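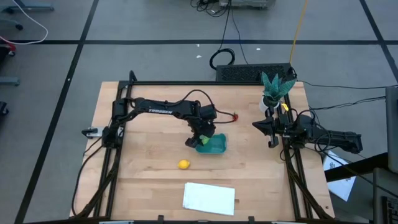
Cell 1, left arm over the teal bin. Butcher block top, both rails on.

August 28, 2023

Budget page. Writing this down before the numbers get away from me again. Request for the second cell is due to Tamara this week and she wants it on one sheet, line items, no "misc".

Starting point: copy of cell 1 with the stupid parts fixed. Two arms again, one each side, black extrusion cage, wood top. Volodymyr wants to go to three arms. Told him no, not this round. Can revisit in April when the next money opens.

Top
Butcher block from Ridgeway, same as now. Quote is 735 with cutting and oiling, delivery extra. Asked if they can drill for the rails, no answer yet. Cheaper tops exist, we looked at a white laminate one, but then the training data from cell 1 doesn't match and Yevhen will be unhappy, with reason. Stay with the pale wood.

Frame
Arusberg kit, 1821 as quoted in the spring. Need to check if that still holds. Kit comes with brackets but not the feet. Last time we forgot the feet and lost a week. FEET. Put them on the sheet as their own line.

Arms
Same as cell 1 so the spares are shared. Lead time is the whole problem. Purchasing takes its time, then shipping, then customs sits on it. If the PO doesn't go out in September we can forget about this year. Remzi is asking the reseller for a firm date in writing, last "four weeks" was nine.
Spare fingers: one full set per cell minimum. We are eating through pads faster than I planned for and I had zero in the last budget.
Wrist cameras + mounts: order together this time. Mounts came seperately before and didn't fit, two evenings with a file.

Cables
Underbudgeted every single time. Want proper cable carrier on both arms, not loops. Loops are OK at slow speed, they go over the top of the elbow and mostly stay out of the way, but they swing and they get in the camera view. Drinside has a carrier in the right width, 80 a side. Needs 2 for the new cell and I'd like to retrofit cell 1 as well, so double it. Witold says zip ties and split sleeve would do the same job. Maybe. He can have one arm to prove it on.

Also power. Supply currently lives on the floor behind the table. New cell: shelf under the top, screwed down, everything labeled at both ends. Ask facilities for another drop so we're not running a long yellow one across again.
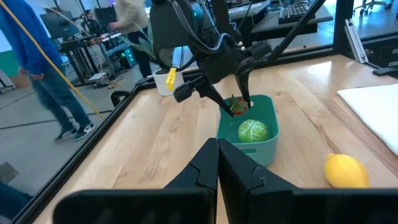

From the left wrist. Other gripper over the bin with the green ball and the red item. Lemon and cloth off to the right.

Things this view tells me for the purchase:
- own fingers take up most of the lower middle. A camera mount with a bit more offset would buy us a lot. Ask for the longer bracket, get the price for both
- background is busy. People, monitor, PC with the colored lights, all of it in view. Want a curtain or panels on the back and one side. Panels are stiffer but then you can't reach in from behind. Leaning curtain. Not on anybody's list so far, adding it
- bin is fine. Buy more of the same bin while the shop still has them, the handle cutout is good for two-arm lifts

Props
Everyone laughs at this line and then it's where the time goes. Play food set from Gastodico, order two identical sets, one stays sealed. When a piece goes missing we swap it and don't have to rerun the baseline. Cloths: pack of plain white, wash and fold the same way. The plant stays, Yevhen uses it as a fixed thing in the back of the table.

Floor space
New cell goes next to the current one if the office chairs migrate somewhere. Tape it out first. Need walking room behind, people cut through there all day and I don't want somebody's hip hitting the rail in the middle of a run. Tamara to ask if the storage corner can be freed.

Not buying
- third arm (see above)
- new workstation. Old one can drive both if we stagger, Remzi measured it, GPU is mostly idle in the mornings
- fancy lighting. Would like it, cut it first if they ask for cuts. Actual order of cuts: lights, curtain, Witold's test stuff, spare props. Do NOT cut the spare fingers

Open
Arusberg quote still valid?? - me
drill holes, Ridgeway - me, call dont email
firm date on arms - Remzi
bracket lengths - Yevhen
who signs if Tamara is out. Volodymyr thinks he can, I think he can't over the limit
shipping on everything, I keep leaving it off and then it's a tenth of the total

Total not filled in yet, waiting on the arms quote. Keep some slack in it, last time we had none and paid for the e-stop out of the travel line.

Cell notebook, shared copy | Questions: Tamara Zakharchenko | Internal use only | Back to top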